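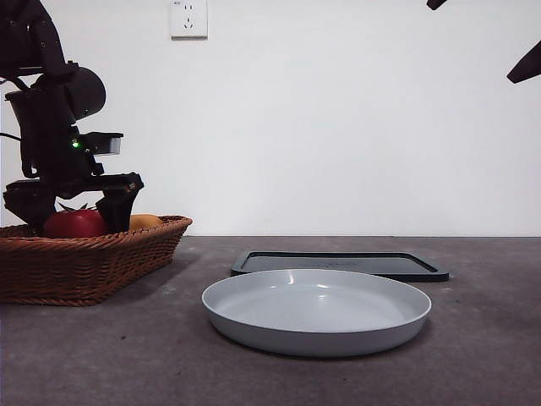

Desent Library Writing Group

The Interview Room at Sotelo

The form had forty boxes on each side and the man had filled in all of them. Colin Ackroyd read it from the back, as he had been trained to do, because people tired towards the end and their last answers tended to be the plain ones.

Case 424. Applicant from Plirkance, male, two dependants, both outside the country. Arrival by sea. Occupation given as surveyor of drains. Language of interview, Plirkan, with an interpreter on the line from another building.

The room measured three metres by four. It held a table, three chairs, a recorder with two channels and a clock set four minutes fast. The clock had been reported in July. The third chair was for a legal representative, if there was one. On this day there was not.

"Please confirm your name and date of birth," said Ackroyd.

The interpreter repeated this. The applicant confirmed both. The date he gave differed from the date on the form by one year. Ackroyd wrote the difference in the margin and underlined it once. Two lines would have meant that it went to credibility. One line meant that it went to the calendar, and Plirkance had changed its calendar within the lifetime of anyone over 30.

"You say on page two that you left because of your work."

"Yes."

"Describe the work."

The applicant described it. A town had a main drain and the main drain had branches. Each branch had a fall, which was the amount it dropped over a given length. If the fall was too small, the solids settled. If it was too great, the water ran ahead and left the solids behind. His job had been to measure the fall, write it in a book and sign the book.

The interpreter stopped twice to ask for a word. The second time she gave it as "gradient" and then corrected herself and gave it as "fall".

"And who read the book?"

"The district."

"Was there trouble over the book?"

"There was a street where the fall was wrong. I wrote that it was wrong. The contractor was the cousin of the district head. I was asked to write it again."

"Did you?"

"I wrote the same number again."

Ackroyd recorded the answer word for word, as the guidance required for any statement that might amount to a political opinion. The guidance ran to sixty pages and contained a table. An opinion could be held or imputed. It could be expressed in speech, in writing or by conduct. Nothing in the table covered a measurement.

He asked the standard questions. Had the applicant been a member of a party? He had not. Had he attended a demonstration? He had once been unable to cross a road owing to one. Had he been detained? Yes, for nine days, in a school. Which room of the school? The one with the maps. Had he been harmed there? The applicant looked at the recorder before he replied, and the interpreter waited, and the level meter on channel one dropped to nothing and stayed there.

"They took my level," he said. "The instrument. It was my father's."

"I asked whether you were harmed."

"Yes. I will answer. I am telling you in order."

He told it in order. It took twenty minutes. Ackroyd changed his pen halfway through. When it was finished he offered a break, noted the time of the offer, and noted that it was refused.

"Why could you not live in another part of the country?"

This was the question on which most cases from Plirkance failed. The south was held to be safe. A report said so, and the report was reviewed every second year by a person who had been to the southern airport.

"In the south they use the same contractor," said the applicant.

"You could have taken other work."

The interpreter put it to him. He replied at some length, and she asked him to say it again in shorter parts.

"He says that he could have. He says that he had thought of it. He says there is a cousin in Flistitum who keeps bees, and he went there for one month. On the second day he saw that the yard flooded, and he found the reason, and he told the owner. After that people came to the house to ask him about their yards. Then the district of Flistitum came to the house."

Ackroyd asked for the spelling of Flistitum, although he knew it. He wanted it on the recording. He checked it against the gazetteer, found it well inside the southern zone, and put a tab on the page.

He closed the interview with the set form of words. The applicant would be sent a copy of the record. He might correct it within five working days. A decision would follow, and no estimate could be given of when. Did he wish to add anything?

The applicant asked something and the interpreter hesitated.

"He would like to know if he may say something which is about the building."

"He may."

"He says that the washroom on this floor has a smell. He says the basin trap has dried out, as the basin is not used. Somebody should run the tap for one minute each week. He says it costs nothing."

Ackroyd wrote it down. The record had to be complete. He stopped the recorder, labelled the two files, and signed the log at the time shown by the clock, less four minutes.

The applicant was taken down to the coach. Ackroyd remained at the table and began the minute. Under "Nationality" he entered "accepted". Under "Occupation" he entered "accepted" and gave as his reason the detail and consistency of the account. Under "Internal relocation" he stopped. He opened the report on the south, read paragraph nineteen, and opened the report it relied upon. That one cited a letter. He sent a request to the library for the letter.

The reply came before he had put on his coat. The letter was not held. The earliest copy known to the library was the citation.

He took off the coat and sat down again. He wrote that the report could be given limited weight, then took out "limited" and wrote "little". He set out the month in Flistitum by paragraph and line. The whole section came to less than a page. His manager would send it back, and he would need the gazetteer reference, so he put that in as well.

At ten past six he went along the corridor to the washroom. He ran the cold tap and looked at his watch.

Read at the group on 12 Mar 2023. Comments to the author, please, at the next meeting.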